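Section 9: Kitchen Range Hood – Filters, Noise and First Run

This section covers the Javard 582 once it is screwed to the wall and wired in. If yours is still in the carton, go back to Section 2. I have rewritten the filter pages because the leaflet that ships with the hood promises a good deal more than I'm willing to.

Before you start

Turn the hood off at the wall switch, not just at the front buttons. The front buttons leave the lamp circuit live. Let the stove cool completely. You'll be leaning over it with both arms up.

Caution: The edges of the filter frame are sharp, whatever the leaflet says about a "comfort finish". Wear gloves for steps 2 to 4.

Fitting the grease filters

1. Find the two spring latches under the front lip. They are the same grey as the body and easy to miss in poor light.

2. Push both latches toward the wall and let the filter drop at the front. Keep a palm under it. It is heavier at the back.

3. Peel the clear film from both faces. Some filters leave the factory with film on one face only, so check each side before you decide there's none.

4. Slide the rear edge into the channel, lift the front and press until both latches click. One click means one latch.

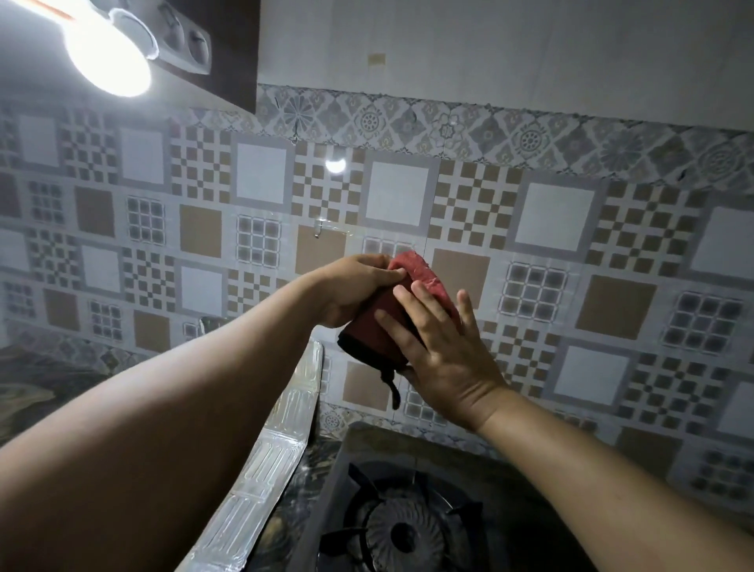 Note: Don't run the hood without its filters "just for tonight". The fan will pull grease straight into the motor housing, and Baltard will turn down a warranty claim if they find any in there.

Charcoal filters (recirculating set-up only)

If your hood vents outdoors, skip this part. If a salesperson told you charcoal makes a ducted hood work better, I have yet to see any sign of it.

5. Hold the charcoal disc against the motor grille with the arrow facing you.

6. Turn it clockwise until it stops. Don't force it past the stop. The tabs are thin.

7. Write the month on the rim in marker – June, say – so that you aren't guessing later.

The carton claims these discs last a full year. I doubt that holds in any household that fries fish. Go by smell: if last night's dinner is still there at breakfast, the disc is finished. Washing it won't bring it back, though you will find people online who swear otherwise. The replacement part number is 3492. Shirima sells a cheaper disc that fits the tabs, but it sits a little proud of the grille and can rattle on high.

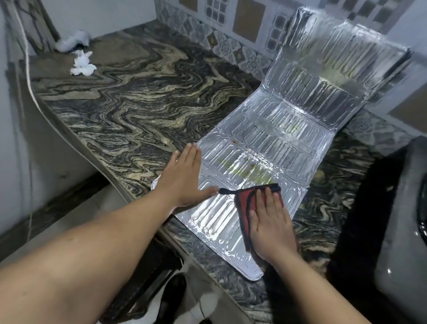 First run

8. Switch the power back on at the wall and press the low speed button. You should hear a steady hum within a couple of seconds.

9. Hold a single sheet of tissue near the filter. It should cling. If it flutters and falls, the outlet flap is probably still taped shut from shipping.

10. Step up to medium, then high. Let each speed run for a few minutes before you judge the noise.

About that noise. The brochure uses the phrase "library quiet", which may be true in some very rowdy library. On low you can talk over it easily. On high you'll be raising your voice, and no setting in the menu changes that. A whistle is a different matter and usually means a filter is sitting crooked. Take it out and repeat step 4.

The Auto button

Auto is meant to sense steam and pick a speed. In my testing it was slow to notice a boiling pot and very quick to notice toast. Leave it off for the first week. Turn the hood on by hand a few minutes before you cook and let it run for a while after.

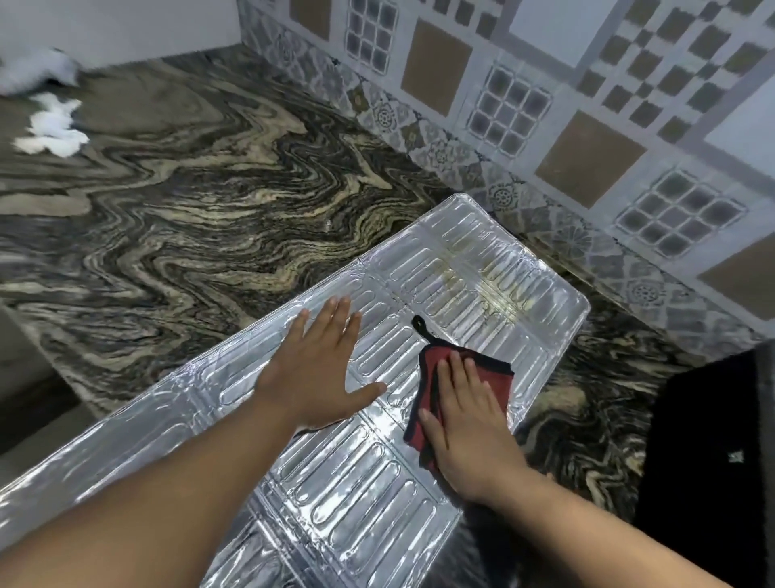 Regular cleaning

Wash the metal filters in hot water and plain dish soap. The dishwasher is allowed, but expect the metal to go dull and patchy. It still works the same. Avoid oven cleaner and anything sold as a degreasing "miracle", Fillometti's spray included – it took the printing clean off the buttons on my test unit.

Dry the filters fully before refitting. Shake them over the sink and stand them on edge overnight.

Wipe the body with a damp cloth, along the grain of the steel.

Caution: Never flambé under the hood.

If the filter light stays on after cleaning, hold the lamp button until it blinks. The light runs on a simple timer and has no idea how dirty the filter is, so look at the filter itself.

Corrections to this section go to Rosine Aubert, who answers the support line on Thursday mornings. Have your serial number ready. It is printed inside the body, behind the left filter.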